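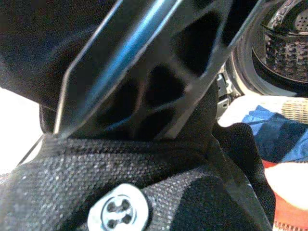
Dark woven fabric, close up.

Gatel Clothing Repair & Alterations — Frequently Asked Questions
Last updated June 6, 2026

Do I need an appointment?
No. Walk in any time we're open. Wedding stuff and anything with beading, yes, please book.

How long does it take?
Hems and buttons, 3 days. Zippers, a week. Reweaving and darning up to 14 days, longer in January when everybody's coat lining goes at once. Rush service is extra, ask first.

Do I have to wash it before I bring it in?
Yes please. Clean and fully dry. We turn away anything with mildew or pet hair all over it. Dry cleaning tag still on is fine, leave it.

Can you fix a moth hole so it doesn't show?
Depends on the weave. Coarse, textured cloth hides a repair pretty well. Smooth worsted is harder, you may see a faint outline in strong light. Knits get a different treatment — bring it in and we'll tell you before you pay anything.

Where do you get the matching thread?
For reweaving we take it from the garment, usually a seam allowance or inside the hem. If there's no spare we match from stock. We keep 442 shades. Black is the worst one to match, there are a lot of blacks.

Do you do leather?
Buttons and linings on leather, yes. Tears in the leather itself, no. Try Sivov Leather on the next block, they're good and they are closed Mondays.

How much is a hem?
Price list is by the register and also on the Prices page. Lined pants and jeans with the original hem kept cost more than a plain hem. We dont quote over the phone, sorry, too many suprises.

I lost my ticket.
Bring ID and know what you dropped off. "A black jacket" is not enough, we have a rack of those. Brand, size, what was wrong with it.

How long do you hold finished items?
90 days. We text twice. After that it goes to the Usora clothing drive and we can't get it back.

Can I mail something in?
Yes. Print the form, pin a safety pin at each spot that needs work, put it in a plastic bag inside the box. Return shipping gets added to the bill. Insure it if it matters to you.

The repair came undone. Now what?
Bring it back within 60 days with the receipt, we redo it free. Doesn't cover new holes next to the old one.

Where do I park?
Muñoz Street lot behind the building, first half hour free. Use the back door — bell's on the left, ring it twice.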